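3.2 Shot Logging and Rink Calibration

Shot locations were taken from 25 home games played by the Purkberg senior team, with two regular-season games in January excluded for incomplete clock records. Each attempt was logged by two coders working separately from broadcast video. A coder marked the position of the puck at release, the shot type, and whether the goaltender had a clear line of sight. Blocked attempts were kept in the file but were not used in fitting.

Positions were converted to rink coordinates using the goal line, the blue line, and the faceoff dots as reference points. When fewer than four reference points were in view, the attempt was placed by hand on a printed rink diagram and flagged. Flagged attempts received half weight in the model. Disagreements between coders of more than 30 inches were passed to a third coder, Yeshi Feyisa, whose reading was final.

The resulting set holds 288 unblocked attempts from even-strength play. Power-play attempts were too unevenly spread across games to support a separate fit - most came from only 9 games - and are left for later work. Rebounds were defined as any attempt within three seconds of a save, following the rule used in the Sulico shot files. Changing this window to two seconds moved several attempts out of the rebound class but left the ordering of shot types unchanged.

Distance and angle were entered as continuous terms, and shot type as a categorical term with wrist shots as the baseline.

Figure 2. Two robotic arms with white grippers over a light tabletop.

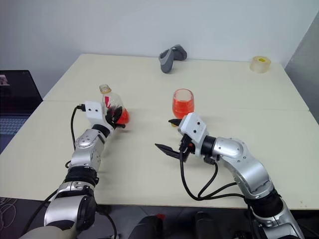
3.3 Model Fitting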